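# Micro-ondes posé sur le plan de travail : quelle distance avec le mur ?

*Rubrique Cuisine et petit électroménager, forum d'entraide de Brullthorpe*

**mortadelle76**

Bonjour à tous,

Je viens d'emménager dans un appartement avec une cuisine étroite et un plan de travail peu profond. J'ai posé le micro-ondes dans l'angle, l'arrière collé à la crédence parce que sinon il dépasse et je n'ai plus de place pour couper les légumes. C'est un Flulten d'occasion, livré sans notice. Il fonctionne, mais après un long réchauffage (un plat de lasagnes par exemple) le dessus est bien chaud et le ventilateur continue de tourner un bon moment.

Mes trois interrogations :

- faut-il vraiment laisser un espace derrière et sur les côtés, et de combien ?
- est-ce que je peux poser le pain et les torchons dessus ?
- est-ce que je peux le brancher sur la même multiprise que la bouilloire et le grille-pain ? Il n'y a que deux prises dans toute la cuisine et l'une est prise par le frigo.

J'ai cherché dans les anciens sujets, mais on y parle surtout de modèles encastrables. Merci d'avance.

**Jo_de_Saltska**

Le mien est collé au mur depuis des années, jamais eu de souci. Les torchons dessus pareil. Pour la multiprise par contre évite, chez moi ça a sauté deux fois.

**Oravec_dépannage**

Je ne suis pas d'accord avec la réponse précédente. Un appareil peut tenir longtemps dans de mauvaises conditions, et le jour où il lâche on ne fait pas le lien.

Commence par repérer les grilles d'aération. Selon les modèles elles sont à l'arrière, sur un côté, en dessous ou sur le dessus. Si la grille de sortie est à l'arrière, c'est le pire cas pour toi : l'air chaud bute contre la crédence et repart dans l'appareil. Le ventilateur qui tourne longtemps après la cuisson peut être normal, beaucoup de modèles le font, mais si en plus la carrosserie chauffe et que l'appareil s'arrête tout seul en plein cycle, c'est la sécurité thermique qui coupe. Dans ce cas ne le relance pas tout de suite.

Pour les torchons, non. Pour le pain, non plus si la grille est au-dessus.

Regarde aussi la plaque signalétique, souvent à l'arrière ou à l'intérieur de la porte. Tu y trouveras la référence exacte, et avec elle tu peux demander la notice au fabricant.
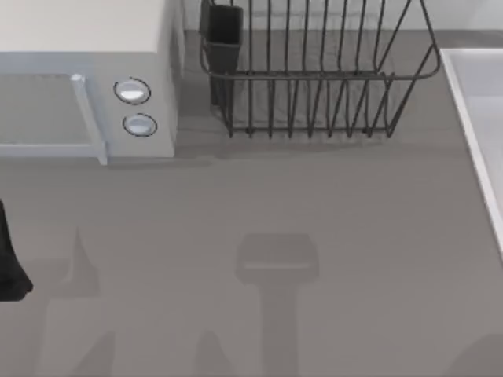

**Ruby-Lee Donnelly**

Je complète, j'ai eu la même disposition que toi avec un micro-ondes blanc dans le coin gauche du plan de travail.

La distance dépend du modèle, donc la notice passe avant tout ce qu'on peut te dire sur un forum. En attendant de l'avoir, j'avais laissé une dizaine de centimètres à l'arrière, un peu moins sur les côtés, et 200 mm au-dessus, sous le meuble haut. Mesure depuis la carrosserie, pas depuis les pieds : sur certains appareils les pieds sont nettement en retrait et on croit avoir plus de place qu'en réalité. Vérifie aussi que les pieds avant restent entièrement sur le plan. S'ils arrivent au bord, il faut trouver un autre emplacement.

Pense au sens d'ouverture de la porte. Avec la poignée à droite et les charnières à gauche, la porte vient vers le mur si l'appareil est dans un angle gauche. Chez moi elle tapait avant d'être ouverte en grand et je n'arrivais pas à sortir un plat large. J'ai décalé l'appareil vers la droite et c'était réglé, au prix d'un peu de surface de coupe.

Pour l'électricité : prise murale directe avec terre, sans multiprise. La puissance indiquée en gros sur la façade est en général celle de cuisson, la consommation est plus élevée et figure sur la plaque. Ajoute une bouilloire et un grille-pain, et tu dépasses ce que supporte une multiprise ordinaire. Si tu es locataire, demande par écrit au propriétaire s'il peut faire ajouter une prise. J'ai attendu jusqu'en novembre pour la mienne, posée par un électricien, et entre-temps je débranchais l'un pour brancher l'autre.

Dernière chose, passe l'aspirateur sur les grilles de temps en temps, appareil débranché. Sur un appareil d'occasion elles sont souvent pleines de poussière grasse. N'ouvre pas le capot pour nettoyer l'intérieur, il y a un condensateur haute tension qui peut rester chargé même débranché.

**mortadelle76**

Merci à vous trois. La grille est bien à l'arrière. J'ai avancé l'appareil et enlevé les torchons, il me reste à écrire au propriétaire pour la prise.

*Sujet consulté 2,603 fois*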